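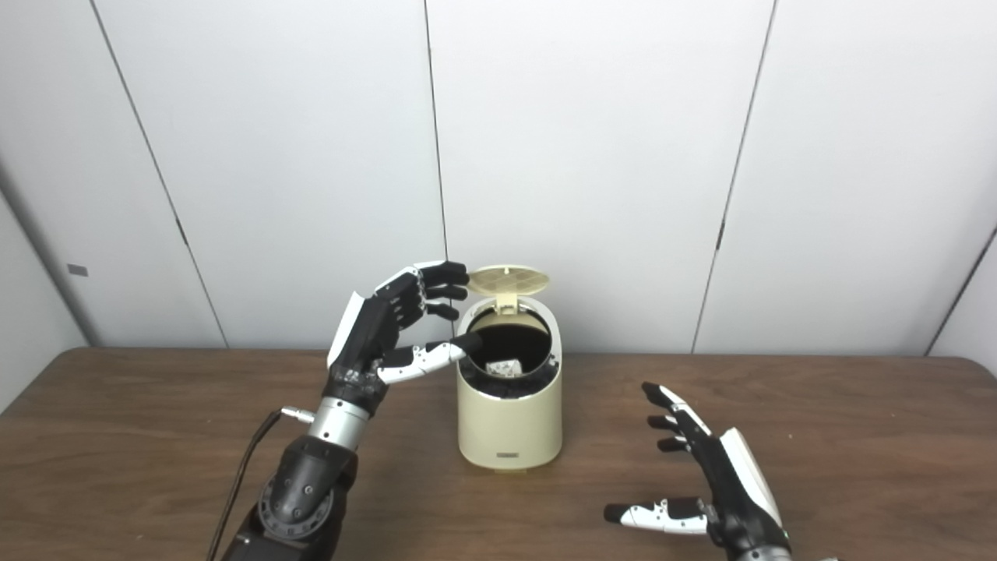
Benjie Yap
Research Engineer, Software Testing Group, Penthorpe

Figure 1. Small flip-lid bin on the table, lid open, with crumpled paper in the liner.

3.2 Flaky tests in the nightly suite

We ran the Marikar suite every night in August on the same build server. The suite holds 60 keyword-driven tests written on top of Lalov, our in-house test library. A test was marked flaky if it both passed and failed on the same commit. Under this rule, 14 tests were flaky.

We read the logs of each one by hand. In 6 cases the test looked for a page element before the page had finished loading. Fixed sleeps had been used in all of these, and we replaced them with polling waits. Another 2 shared a user account and failed when the runner placed them on parallel workers. The rest failed inside teardown, where Lalov closes the database session without checking for open transactions.

Retries were switched off during the whole period. Earlier work on the Cokex runner left them on, so its failure rates cannot be compared directly with ours. Tests that timed out were counted as failures, and runs stopped by server maintenance were dropped. The teardown fault is discussed further in Section 4.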